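Galería: la pared del pasillo, de amarillo mostaza a blanco roto

Publicado en Casa y apaños · Diciembre · 14 comentarios

Bueno, pues ya está. Después de meses diciendo "este puente lo pinto", el pasillo está pintado, y como varias me habéis pedido fotos y detalles por el grupo (¡qué pesadas sois, y cuánto os quiero!), os dejo la galería con mis comentarios. Os aviso de que me enrollo muchísimo y de que fotos pongo pocas, que yo con el rodillo en la mano no me acuerdo de sacar el móvil ni de comer.

Para quien no conozca la casa: es un tercero en un edificio de los años setenta, y el pasillo es largo, estrecho y sin una sola ventana. Cuando entramos a vivir estaba en amarillo mostaza con gotelé. Gotelé del gordo, del que te raspa el codo si pasas con prisa. El primer año puse cuadros, el segundo puse más cuadros, y al tercero reconocí que lo que no me gustaba era la pared.

El gotelé

Lo quité yo, con agua tibia, un pulverizador de jardín y una espátula ancha. Si la pintura es al temple sale como mantequilla; si es plástica, ya podéis ir respirando hondo. La mía era temple en el primer tramo y plástica del recibidor al baño, así que tuve las dos experiencias por el precio de una. En la parte plástica acabé tapando con masilla, dos manos, y lijando entre una y otra con la lija pegada a una llana.

Consejo gratis: tapad los enchufes con cinta antes de empezar. Yo lo hice después y todavía sale polvillo cuando enchufo la aspiradora.

El color

Aquí entra Jaruwan Phromma, mi vecina de abajo, que ha pintado su piso entero dos veces y tiene un ojo que ya lo quisiera yo. Fue ella la que me quitó de la cabeza el blanco puro. "En un pasillo sin ventana el blanco puro se te pone de hospital", me dijo, y me subió una carta de colores de Poment con varias esquinas dobladas. Estuvimos una tarde entera pegando papelitos, apagando y encendiendo la luz, discutiendo por tonos que mi marido jura que son el mismo.

Al final ganó un blanco roto que en la carta se llama Trillunex 64, nombre de medicamento, ya lo sé. En el papelito parecía casi gris. En el bote, crema. Y en la pared, pues depende.
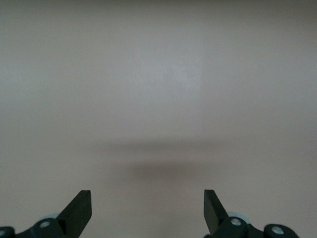
La mezcla me la hicieron en la tienda de Munteanu, la que está bajando hacia el mercado, y me llevé de más a propósito para tener con qué retocar. Con los blancos rotos pasa una cosa que a mí me tiene fascinada: no se están quietos. Arriba se ve más frío, tirando a gris, y hacia abajo se va calentando hasta un beige un poquito rosado, y en medio hay una zona más clara, casi azulada, que parece otra pintura. Jaruwan dice que es justo por eso por lo que le gusta, que una pared así tiene vida. Yo me he convertido a su religión, aunque reconozco que al principio me entraron ganas de darle otra mano a todo.

El acabado es mate, mate del todo. Estuve dudando con el satinado porque se limpia mejor y aquí hay niños con las manos siempre pringosas, pero el satinado en un pasillo te canta cualquier defecto de la masilla, y la mía defectos tenía. Para las manos he comprado una esponja suave y mucha paciencia.

Cómo lo pinté

Primero una imprimación, que es lo aburrido y lo que todo el mundo se quiere saltar. No os la saltéis, y menos encima de masilla. Luego dos manos con rodillo de pelo corto, de la marca Billov, que me recomendó el chico de la tienda y que no me ha soltado ni una pelusa. La primera mano queda fatal, a parches, dan ganas de llorar. Dejadla en paz hasta el día siguiente y cerrad la puerta si hace falta.

Lo que mejor me funcionó fue trabajar por franjas de arriba abajo, sin parar a media pared aunque suene el teléfono. Cargaba el rodillo, lo escurría bien en la rejilla, hacía una especie de uve doble y luego repasaba en vertical sin apretar. Los recortes del techo los hice con paletina y a pulso, y en el tramo del baño se nota que ya eran las diez de la noche. ¡No miréis hacia arriba cuando vengáis!

La cinta de carrocero la quité con la segunda mano todavía fresca, tirando despacito en diagonal. En el rodapié me salió una línea perfecta y le estuve dando la brasa a todo el que pasó por casa.

Lo que me he gastado

Me lo preguntáis siempre, así que ahí va. Pintura, imprimación, masilla, lijas, rodillo, cubeta y plásticos: 136 euros en total. La espátula y el pulverizador ya los tenía y la escalera es de Jaruwan, que me la reclama cada vez que nos cruzamos en el portal. Un pintor me había pedido bastante más y no podía venir hasta después de Reyes.

¿Me ha compensado? A mí sí, pero a ratos. El día del lijado habría pagado lo que fuera.

Lo que falta

Los cuadros siguen apilados detrás de la puerta del dormitorio y no sé si van a volver todos. Me apetece poner solamente una lámina grande al fondo y dejar el resto respirar, aunque en casa hay división de opiniones (mi hija quiere una pared de pizarra, mi marido quiere que deje de mover cosas). También tengo que cambiar el aplique por uno con luz más cálida, que la bombilla que hay ahora es de las blancas y le roba mucho encanto al color. Si alguna tiene localizado un aplique bonito, plano, que no sobresalga mucho, que me lo cuente en los comentarios.

Y después del pasillo viene el recibidor, que comparte pared con el baño y tiene un desconchón del que prefiero no hablar hoy. Jaruwan ya me ha dejado otra carta de colores en el buzón, con un verde salvia marcado con bolígrafo.

Ver más galerías: El armario de la entrada · Tapizar dos sillas viejas · Azulejos con pintura, un año después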